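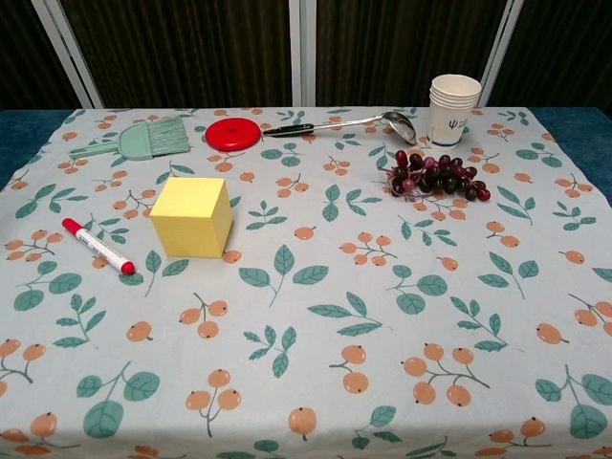 Fig. 4. Mixed items set out on a patterned cloth before sorting.

Section 4. Clearing and sorting a mixed table

Applies to: Pokden Drawer and Shelf System, all sizes
Revised Jul 5, 2025 by Anqi Jiang, Kovville

The old version of this section promised a clear table in 11 minutes. I have taken that out. How long it takes depends on what you own and how much you argue about it, and no set of dividers changes that.

Before you start

Assemble the drawer unit first (Section 2) and fit the dividers loosely. Do not lock them yet. You will want to move at least one of them, whatever the planning chart says.

Note: The planning chart in the box assumes that everything in a kitchen is a kitchen item. Look at Fig. 4. A ladle and a stack of paper cups are easy to place. A marker, a foam cube and a bunch of artificial grapes are on the same table, and the chart has no line for any of them.

4.1 Sorting

1. Spread everything out in a single layer. Leave nested items, such as paper cups, in their stack.

2. Pull out anything that touches food. From the table in Fig. 4 that means the ladle and the cups.

3. Look hard at anything that could go either way. The green brush in Fig. 4 has a flat handle and a wide fan of bristles, and a brush of that shape might be meant for pastry or for cleaning. If you can't say which job yours has been doing, put it with the cleaning things and buy another for pastry.

4. Set aside loose lids and anything that looks like one. The red disc next to the ladle is a fair test. Try it on every container you have. If it fits none of them, it goes in the box described in 4.3.

5. Group pens and markers. Try each one on scrap paper and throw out any that skip.

6. Leave decorations for last. They take up more room than they look like they will.

4.2 Placing items in the unit

1. Lay ladles and other long tools in the full-length bay, bowl toward the back. A deep bowl can catch on the drawer above. Close the drawer slowly the first time and listen for scraping.

2. Stand paper cups on a shelf, rims up or down as you prefer. The sales sheet says rims down is "more hygienic." Wipe the shelf and it makes little difference.

3. Store brushes flat with nothing on the bristles. They need to be fully dry before they go in.

4. Put markers in the narrow front tray, caps on. The tray is sold as a "creative station." It is a narrow tray.

5. Do not put artificial fruit in a drawer with tools. Stems snag, and small pieces can pull off and roll behind the runner. Use a bowl or an open shelf.

CAUTION: Artificial grapes can look real to a small child. Keep them out of reach, and check the bunch for loose pieces before putting it back on display.

CAUTION: Do not use soft foam blocks as spacers behind the drawers. Several owners have tried it to stop rattling. The foam works its way down onto the runner and the drawer jams half open. Use the felt pads supplied (part 585).

4.3 The undecided box

The kit includes a lidded box labeled Jeltness Keep-or-Go. You are told to put doubtful items in it and open it again in May, by which time you will supposedly know your own mind. Any shoebox does the same job. If you use the supplied one:

1. Write the date on the end panel.

2. Put in only items that failed steps 3 to 5 of 4.1.

3. Stop when the lid no longer closes flat. Starting a second box means you are storing things you don't want.

4.4 Wiping down the cloth

If you sorted on a tablecloth, lift it by the corners and shake it outside. Check the care label before washing. On a busy print, such as leaves and berries, crumbs and small screws are hard to see, so run your palm over it first.

4.5 If it doesn't all fit

Remove one divider and try again. If that fails, measure the longest item against the bay before ordering anything. The Ardeleanu extension (order no. 1256) adds width only, so a ladle that was too long before will still be too long. The brochure is vague on this point and we get a lot of returns.

Continue to Section 5, Locking the dividers.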